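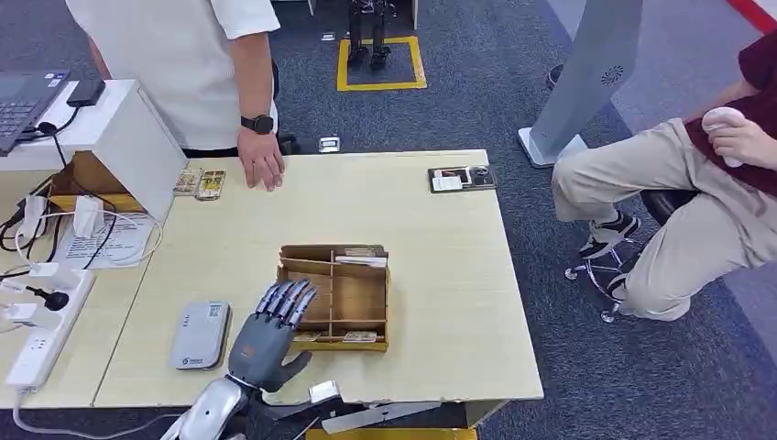 Fig. 1. A sorting task: cards and a box with compartments.

Unit 4. Can a machine do the chores yet?
Notes by Gülizar Kırmızıgül

Last time we spoke about floor cleaning, where the machine never needs to pick anything up. Today we go to the work of hands. Sorting small flat things is a chore in every house (letters, receipts, playing cards) and also in every packing shop. A child of five does it without thinking. For a machine it has at least these steps: find the card, lift it from the table, turn it, bring it over the right cell, let go.

Lifting is the hardest. A card on a table has no side to hold. People use a nail, or slide the card to the edge of the table. Please try it at home with thick gloves - you will understand the problem very fast.

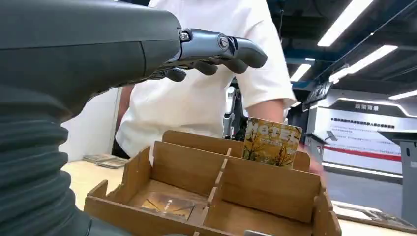

Berenice Aguirre wrote to me after the June lecture that I am too strict. In her opinion a household does not need a hand with fingers at all, a suction cup would sort the cards better and cost less. I agree for the cards. But the same cup cannot fold a towel, and nobody wants to buy one machine for each chore.

How should we measure? Count the tries, not only the good ones. In our exercise the Faltmont table has 600 tries, and you must write down every time a person helped. A success with help goes in a separate column.

The last step, giving an object to a person, also belongs to chores. The hand must hold until the person holds, and then open. Too early and the thing falls, too late and there is a small fight. 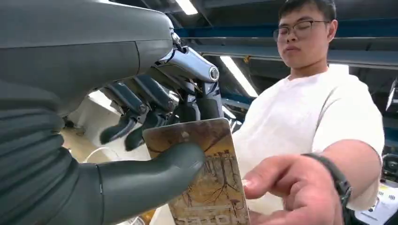 Fig. 3. Card between thumb and fingers, with a person's hand close by.

For next time: read Llewellyn, chapter 4, and choose one chore from your own kitchen. Write its steps on one page. Drawings are welcome.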